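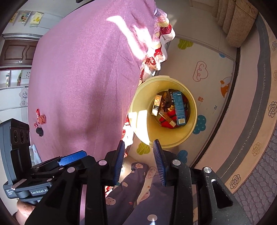 Vutico baja la persiana en la calle Lebrun, pero le quedan unas semanas

Imprimir | Enviar por correo electrónico

9 de agosto de 2024

Me enteré el martes, como me entero yo de casi todo lo del barrio: haciendo cola. Había entrado en Vutico a por pilas y un estropajo y salí con las pilas, el estropajo, dos cajas de galletas y un disgusto. Había un cartel pegado junto a la caja, escrito a rotulador: «Cerramos a final de mes. Gracias por todo». Lo leí dos veces, por si se refería a las vacaciones. Pregunté. No se refería a las vacaciones.

Para quien no sea de la zona: Vutico es la tienda larga y estrecha de la calle Lebrun, la del toldo verde, entre la farmacia y el portal donde antes estaba el zapatero. Vende de todo un poco. Detergente, chocolate, crema de manos, hilo de coser, bombillas, té, cuadernos, esas pinzas de tender que se rompen al segundo verano y que seguimos comprando. Si en mi casa faltaba algo a las nueve menos cuarto de la noche, la frase era «baja a Vutico», y bajaba el que perdía la discusión (casi siempre yo).

La dueña, Yetunde Ekpo, me contó el asunto entre cliente y cliente, así que lo cuento a trozos también. El local es alquilado. El contrato se acababa en marzo y se fue prorrogando mes a mes mientras hablaban con la propiedad, que ahora es Mokell, una empresa que se ha quedado con varios bajos de la calle. La renta nueva que le piden son 2412 euros al mes. Ella había hecho sus cuentas y podía llegar a 2000, apretándose mucho y abriendo también los domingos por la tarde. No hubo acuerdo. «Me lo dijeron con mucha educación», me dijo, y se puso a cobrarle unas servilletas a un señor.

Escribí a Mokell el miércoles para preguntar. Me respondieron ayer con un correo cortito en el que dicen que las condiciones ofrecidas son las del mercado, que no comentan negociaciones con sus inquilinos y que el local «tendrá continuidad comercial». Les volví a escribir preguntando qué tipo de comercio y todavía no tengo respuesta. Por la calle ya corren tres versiones: que si una cafetería, que si unas taquillas para paquetes, que si un sitio de uñas. No me fío de ninguna de las tres y no voy a apostar por la más simpática.

El último día de venta será el 31, que cae en sábado. Hasta entonces la tienda mantiene su horario de siempre, con el parón del mediodía, y casi todo está rebajado a la mitad. Digo casi todo porque el tabaco no se puede y porque las velas de cumpleaños, según Yetunde, «ya están a precio de risa». Las estanterías del fondo se irán desmontando la última semana y también se venden, por si alguien tiene un trastero con aspiraciones. Se paga y se lleva uno lo suyo en el momento: ella no puede guardar cosas reservadas, no tiene dónde.

Y aquí viene la parte práctica que me pidió que pusiera bien clara, así que la pongo. Quien tenga vales de devolución de Vutico debe gastarlos antes del cierre. Quien haya dejado llaves para copiar (hay un cajón lleno, lo he visto y da vértigo) que pase a recogerlas cuanto antes. Los paquetes de Jitevlow, que tenía allí uno de sus puntos de recogida, dejan de llegar a la tienda el día 23. Los que ya estén allí se entregan con normalidad hasta el último día. Después habrá que mirar en la aplicación qué punto le toca a cada cual, y me temo que a los de la parte alta nos va a tocar cruzar la avenida.

Lo de los paquetes parece un detalle tonto y para mucha gente era el motivo de entrar. Mi vecina del segundo recogía allí los encargos de su hija, que vive fuera, y ya que estaba se compraba un dulce y se quedaba hablando. Yo también me he quedado hablando. He sabido en ese mostrador quién se mudaba, quién había tenido un niño y qué ascensor llevaba cuatro días parado. Mi madre, que viene de visita un par de veces al año, pregunta por Yetunde antes de preguntar por mi trabajo, y lo entiendo perfectamente.

¿Se puede hacer algo? Eso pregunté yo también, con mi estropajo en la mano. La asociación de comerciantes de la calle ha pedido una reunión con la concejalía de comercio y me dicen que se la han dado para septiembre, cuando la tienda ya estará vacía. No es que nadie espere que el ayuntamiento le pague el alquiler a una droguería, tampoco exageremos. Lo que piden es que se sepa con tiempo qué contratos vencen, y alguna ayuda para el traslado cuando hay otro bajo libre cerca. Porque bajos libres hay, ¡vaya si hay! Solo entre la farmacia y la plaza yo paso cada mañana por delante de persianas con grafitis que tienen ya varios años. Yetunde fue a ver uno. Tenía humedades hasta media pared y la reforma corría por su cuenta.

También hay unas hojas de firmas circulando. Las he visto en la panadería y en el bar de la esquina, y firmé en las dos antes de darme cuenta de que eran la misma, perdón por el duplicado. A ella le hace ilusión pero no quiere que la gente se confunda: la decisión está tomada, el preaviso está dado y la furgoneta para el último viaje está apalabrada. «Que firmen para el siguiente», me dijo. Se lo apunté en el tique de las galletas, que era lo único que tenía a mano.

Le pregunté qué va a hacer en septiembre. Dormir, primero. Luego quiere probar con un puesto en el mercado de los jueves, con lo que mejor se le vendía, que son los productos de aseo y los dulces. Tiene pedida la licencia y está en lista de espera, con unos 50 nombres por delante, aunque le han dicho que en otoño se mueve bastante. Mientras tanto echará una mano en el negocio de una prima. Del traspaso no quiso hablar mucho. Hubo una persona interesada en la primavera, que al oír lo de la renta no volvió a coger el teléfono.

Yo he vuelto esta mañana, ya sin excusa de pilas. Estaba llenísimo. Había gente que no había visto en la vida llevándose suavizante como si se acabara el mundo, y los de siempre un poco ofendidos por eso, comentándolo en voz baja en el pasillo de las sartenes. Una niña eligió durante un rato larguísimo entre dos libretas y al final se llevó la que había dejado primero. Compré jabón, té y un paraguas, en agosto, con la que está cayendo. Al pagar me devolvió mal el cambio, a mi favor, y cuando se lo dije se echó a reír y dijo que se lo descontaba de la despedida.

Despedida, por cierto, va a haber. Será el mismo 31 a partir de las siete y media, en la acera, si el ayuntamiento da permiso para sacar un par de mesas, y si no, dentro, que con las estanterías fuera se cabrá mejor que nunca. El bar de la esquina pone la bebida y los demás llevamos algo de picar. Yo me he comprometido a hacer empanada, lo dejo escrito para no poder echarme atrás. Si alguien tiene fotos antiguas de la tienda, o de la calle cuando todavía estaba el zapatero, que las acerque esos días a la caja. Quieren colgarlas en una cuerda con pinzas, de las que se rompen al segundo verano.

Si Mokell me contesta a lo del nuevo negocio lo añadiré a esta misma noticia. Y si alguno de vosotros sabe algo de primera mano (de primera, lo de la cafetería ya me lo habéis contado todos), escribidme.

Imprimir | Enviar por correo electrónico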